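# Niruvent 758 Bench Fan

The Niruvent 758 is a quiet desk and bench fan for small workrooms, sewing rooms and home offices. It moves air across a work surface without blowing paper or light fabric around, and it runs on a standard wall outlet.

There are 6 speeds. The lowest two are meant for overnight use or for rooms where someone is on the phone. Speed 6 is louder and is best kept for clearing a stuffy room in August. The fan remembers the last speed you used, so you can switch it at a power strip if you like.

The head tilts up and down by hand and stays where you put it. It does not swing from side to side. If you need that, look at the Skekavar floor model – it has a wider base and a remote.
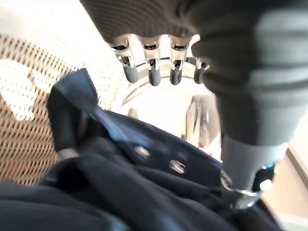

Cleaning takes a few minutes. Unplug the fan, turn the front grille to the left and lift it off. Wipe the blades with a damp cloth and let everything dry before you put the grille back. The rear grille is fixed, but a soft brush will reach through it. Please don't use solvent on the blades. It clouds the plastic.

**What comes in the box**

- Fan with base attached
- Power cord, 10 feet
- Clamp for shelves and table edges
- Printed guide

**Warranty and parts**

The motor is covered for 2 years. Grilles, clamps and cords are sold separately and ship from our Nernanby warehouse. Older Mugo grilles look the same but have a different catch and will not lock onto the 758.

For parts questions, write to Renata Głowacki on the service desk and include the serial number from the label under the base. Returns are accepted in the original carton. If you no longer have the carton, ask for a replacement before you send anything back – fans shipped loose usually arrive with a bent grille.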